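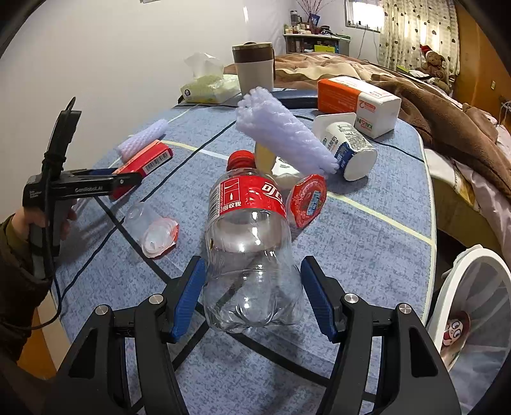
On présente volontiers l'apprentissage par démonstration comme la solution au problème de la programmation des robots : il suffirait de montrer. Je voudrais consacrer cette séance à ce que le mot « montrer » recouvre, et à ce qu'il cache. Prenons le débarras d'une table. Une bouteille de Coca-Cola vide, transparente, couchée sur une nappe à rayures, les deux doigts ouverts de part et d'autre : pour la personne qui tient la pince, la saisie est une affaire réglée. Pour la politique qu'on entraînera ensuite, la rayure noire visible à travers le plastique et les reflets blancs font partie de l'entrée au même titre que l'étiquette rouge. L'opérateur n'a rien démontré à ce sujet. Il a seulement fourni des images et une trajectoire.

Séance 6. Démonstration manuelle et téléopération
Polycopié, version du 8 juillet 2026
Volodymyr Marchuk

6.1 Trois manières de montrer

Guidage kinesthésique. On prend le bras du robot et on le déplace. Les positions articulaires enregistrées sont exactes et appartiennent par construction à l'espace atteignable. Défaut connu : le corps du démonstrateur se trouve dans le champ des caméras, et les efforts mesurés mélangent les siens et ceux de la tâche.

Téléopération. Un bras maître, un joystick ou un casque commande le robot à distance. Les données sont enregistrées sur la machine cible, ce qui est un vrai avantage. Le geste, lui, devient lent et hésitant, surtout sans retour d'effort. Une politique entraînée là-dessus apprend aussi les hésitations.

Pince tenue à la main. Le démonstrateur porte l'organe terminal, éventuellement un dans chaque main, et travaille sans robot. On va vite et on peut aller chez les gens. En contrepartie, il faut reconstruire la pose de la pince, et aucune limite articulaire n'empêche le poignet humain de faire ce qu'un bras à six axes ne fera pas.

6.2 Ce que disent les chiffres, et ce qu'ils taisent

Dans le projet Halska, mené à Skustholm, nous avons recueilli 410 démonstrations de rangement de table. Après reconstruction des trajectoires, 112 ont été écartées, pour l'essentiel à cause d'une perte de localisation ou d'une pose hors d'atteinte du bras. Le rapport intermédiaire de décembre annonçait pourtant « 410 démonstrations » dès la première page. Demandez toujours le nombre après filtrage, et qui a filtré.

Autre point : les démonstrations restantes venaient de 29 tables. Dix prises successives sur la même nappe ne valent pas dix tables. Les variations utiles (éclairage, encombrement, objets mous, emballages à moitié ouverts) se trouvent entre les lieux bien plus qu'entre les répétitions.

6.3 Objections à prendre au sérieux

a) L'intention ne s'enregistre pas. Pourquoi commencer par cet objet et laisser l'autre ? Deux démonstrateurs rangent dans deux ordres différents. La moyenne des deux peut être un geste que ni l'un ni l'autre n'aurait fait.

b) L'expert réussit trop bien. On voit peu d'erreurs, donc peu de rattrapages. Or le robot se trompera, et il se retrouvera dans des états absents du jeu de données. C'est l'argument classique de la dérive cumulée. Chez Dukex, on a demandé aux opérateurs de rater exprès ; les échecs obtenus étaient si sages que je doute de leur intérêt.

c) Le toucher manque souvent. Une bouteille vide et fermée se serre autrement qu'un gobelet souple. La main de l'opérateur le sent à travers la poignée, mais l'ouverture des doigts, seule grandeur enregistrée dans bien des montages, n'en garde qu'une trace indirecte.

6.4 Travail demandé

Lire la note technique Cui (disponible au secrétariat), sections 2 et 4. Relever chaque emploi du verbe « généraliser » et indiquer, pour chacun, quel essai l'appuie.

Proposer ensuite un protocole d'évaluation pour le rangement d'une table, en précisant les lieux exclus de l'entraînement, le critère d'échec et la personne chargée de l'appliquer. Deux pages au plus. Les vidéos accélérées ne seront pas acceptées comme résultats.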